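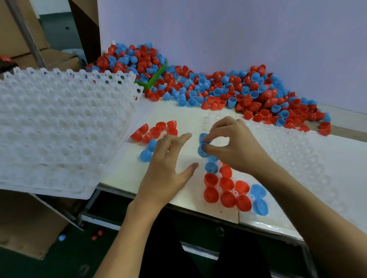
Logo on client gifts, do we bother??

Posted by Prasetyo Raju in Small Business > Marketing & Promo

Hi all, need a quick steer before Friday. We're a small bookkeeping office, 7 of us, and every year we send something to clients at end of financial year. This time the boss wants notebooks. Decent ones, hard cover, ribbon, elastic thing. Quote from Pirkel came back at 819 dollars with our logo stamped on the front, 258 less if we leave them plain.

My worry is nobody wants to carry someone else's logo into a meeting. I've got a drawer full of pens from the bank and I don't use any of them. Boss says what's the point of paying for a gift if they forget who it came from. Fair enough too I suppose.

Other problem, the logo has three colours and the stamping is one colour only. Tried it in plain black on the proof and it looks like a squashed beetle. Could go foil but that's extra again and they want artwork as a vector file, which I don't have. The bloke who did our logo has moved and all I've got is a jpeg off the website.

So: logo, no logo, or something in between? And can you get a vector from a jpeg without paying a designer? Cheers

Ilango Salian

Did this for years at Sperling (office fitouts, now closed) so my 2 cents.

Go in between. Leave the cover alone and put the logo small on the inside back cover, or blind deboss it bottom corner of the back, no ink. Debossing is just pressed in so your colour problem goes away. Ask Pirkel if they do it, most places that stamp can deboss with the same plate. Plate is a one-off charge normally so check if it's in the 819 or on top. Also ask if they keep the plate for next year, ours did for 3 years then binned it without telling us.

What people remember is the card anyway. Handwritten, proper name, one line about something you did for them this year. We had a client keep the card on her corkboard and I have no idea where the notebook went. Split the names up round the office so one person isn't stuck with the lot. Do it before the notebooks turn up or you'll be writing them at 9 at night like I was.

Vector: first check old emails for anything ending in .ai .eps or .pdf. Your letterhead printer or signwriter probaly has it sitting in a folder. Ring them. If not, a simple logo can be traced in free software in an hour or so, but look closely at the letters, the auto trace makes them lumpy. If you know the font retype it instead of tracing.

Ask for a physical sample too not just the pdf proof. Colour on screen means nothing.

mollby_mum

plain!! we got branded lunch bags from our insurance people and they went straight to the op shop, sorry but true

Skendden

Agree with Ilango re the card. One thing, check with your accountant side how you claim it, logo or no logo, and if any clients are government ask first becuase some of them can't accept gifts or have to put them on a register. We had two sent back. Bit awkward.

Also order a few spare. Someone always signs up in June.

Prasetyo Raju

Thanks everyone. Found an eps in an email from the sign people, had it the whole time. Pirkel can deboss, waiting on the price for the plate. Boss is coming round to the back cover idea, still wants the phone number on there somewhere. Will keep working on him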